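Escobedo College of Applied Arts
Department of Visual Communication
VC 264: Signs, Labels, and Public Information
Unit 5 Handout: Contrast, Borders, and Empty Space
Instructor: Wing-sze Peng
Studio assistant: Pak-hei Man
Revised 7 Jun 2024

Purpose of this unit

Earlier units dealt with wording and with the choice of typeface. This unit considers the surface on which the words or symbols are placed. Students are expected to read the handout before the studio session and to bring the Unit 4 drafts with them, printed at full size. Drafts shown on a telephone or laptop screen will not be reviewed.

Key terms

Figure: the part of a sign that carries the message, such as a letter, an arrow, or a symbol.

Ground: the area against which the figure is seen. The ground may be printed as part of the sign, or it may be the wall, door, or glass on which the lettering is mounted.

Margin: the portion of the ground left clear between the figure and the nearest edge or border.

Border: a line or band that encloses the ground. A border may be drawn, or it may be formed by a change of color between the sign and whatever lies behind it.

Contrast

Readers tell figure from ground chiefly by the difference between light and dark. Difference of hue alone is a weak aid. A red word on a green ground may look vivid on the designer's desk and yet be nearly unreadable to a person with a color vision deficiency, or to anyone at all under dim light. The simplest test is to make a gray copy of the draft. If the message fades in the gray copy, the colors should be changed before any other work is done.

Black on white and white on black both give strong contrast, but the two do not behave in the same way. Light letters on a dark ground tend to spread when they are lit from behind, so their strokes appear thicker than drawn and the spaces inside letters such as "e" and "a" begin to close. Dark letters on a bright, lit ground tend to look thinner. For this reason, the weight of a typeface is to be checked under the lighting in which the sign will be used.

Gloss must be considered together with contrast. A polished surface can reflect a window or a lamp so strongly that the figure disappears from certain positions. Matte finishes are preferred for wall signs near entrances. Where a client requires glass or polished metal, the draft should state the height of the sign and the position of the nearest light source.

Borders

A border tells the eye where the sign ends. Its value depends upon the setting. On a plain wall, a sign with a white ground may need no border. On a notice board crowded with other papers, the same sign can be lost, and a heavy band around the ground will help to hold it together.

Borders are often drawn too thin. A fine line may vanish at a distance while still using up space that could have gone to the margin. Students should either draw a border that can be seen from the reading distance or leave it out. Double lines, rounded inner corners, and decorative rules are outside the scope of this unit and will be returned for correction.

A dark border placed tightly around dark lettering causes a separate fault. The letters nearest the band appear to join it, and the word becomes harder to recognize by its outline. The remedy is usually to reduce the lettering by one size. Widening the sign is seldom possible, as the panel sizes have been fixed by then.

Empty space

Clients frequently ask that unused space be filled. The designer should be prepared to explain why it has been left. A generous margin keeps the message apart from its surroundings and allows it to be found quickly. It also allows for small errors in cutting and mounting, which are common in practice and which a narrow margin makes obvious.

Space inside the figure matters as much as space around it. A symbol built from a few large, square shapes will often hold up at a distance where a detailed drawing will not. In reducing a symbol, students should remove details altogether before they make them smaller. Gaps between shapes must be kept open, even when this means that the shapes are no longer in natural proportion.

Viewing angle

Most signs are read from the side at some point. A corridor sign mounted flat against the wall is met at a steep angle by every person walking toward it. Seen in this way, the width of each letter shrinks while its height does not, and letters that were comfortably spaced begin to crowd. Condensed typefaces suffer most. Wider letters, more open spacing, or a sign mounted at right angles to the wall may be considered.

Case for discussion: the Prorkwood Library

The Prorkwood Library replaced its floor directory in March. The former directory used brown lettering on a tan ground and carried the full title of every department. The design office, Grurier, proposed white lettering on dark blue, shortened the titles, and removed the border. Library staff accepted the colors but asked for the full titles to be restored. The final panel contains both the short and the full titles, the latter in smaller lettering beneath.

Consider whether the smaller lettering serves any reader who is not already standing at the panel. Consider also what the removal of the border has gained, given that the directory hangs on a pale wall with no other notices near it.

Assignment

1. Redraw one of your Unit 4 signs in black and white only.
2. Prepare 2 versions, one with a border and one without. All other features must stay the same.
3. Mount both on a wall and view them from the front and from the side.
4. Write a statement of no more than 200 words explaining which version should be used and where.

Printed work is to be placed in the Unit 5 tray in the studio. Late work is governed by the department policy given in the course outline.

Reading

Course reader, section 5, "Edges and Margins." The Votolix sample book of matte and gloss panels is kept at the studio desk and may not be removed from the room.

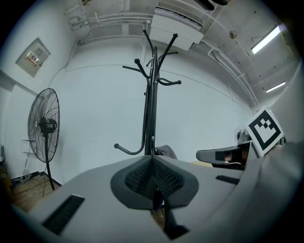
Figure 1. Thick black border, white field, and blocky black pattern on a square marker, seen slightly tilted.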